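8/22/25 — utensil bench, Millasstead room

Spent the morning on the holders. Umton wants a short list for the Waaka kitchens by September, so I went back through what we have on the shelf and tried each one with the same load of cutlery.

Log sheet says 694 for the batch number on the divided ones and 1,218 for the plain ones. Somebody had swapped the two labels in the drawer. Fixed it and initialed the sheet.

Plain holder, no dividers. Everything leans to one side as soon as you take a few pieces out. Forks hook on each other. Fine for a drawer of spoons and not much else. I'd drop it from the list.

Divided holder. Better. Long thin things stay upright if they have a chamber to themselves, and they slide under the spoons if they don't. Tried chopsticks in the back first, then the front. Back is easier to load, front is easier to grab from. Left it at front for now, but would like someone else to try it who is not as tall as me.

Washing: narrow chambers are a pain. The bottle brush fits, the sponge doesn't. Crumbs sit in the corners where a divider meets the wall and have to be rinsed out twice. If Prurkivico will sell us one where the insert lifts out, I'd take that over any change to the outside shape. Wrote to them before lunch, no answer yet.

Weight: 192 g for the divided one on the small scale, empty and dry. Didn't do the plain one — scale battery went. Spare batteries are not in the box marked batteries. They are in the tape drawer.

Tablecloth stays on the bench. Bare top is too slick and the holders creep when you drop a handful in. Cloth also keeps the noise down. It needs a wash, and there are 2 clean ones in the cupboard over the sink.

To do:
Weigh the plain holder.
Try both holders with the big serving spoons.
Ask Umton if the Waaka kitchens keep chopsticks out on the counter or put them away in a drawer. Changes the answer quite a bit.
Find the lid for the rinse tub.

White plastic with three chambers is the front runner so far. I'd still like to see a heavier base on it before we order any, so leave that line on the form blank until Prurkivico writes back. 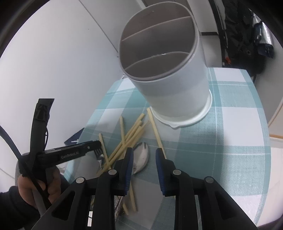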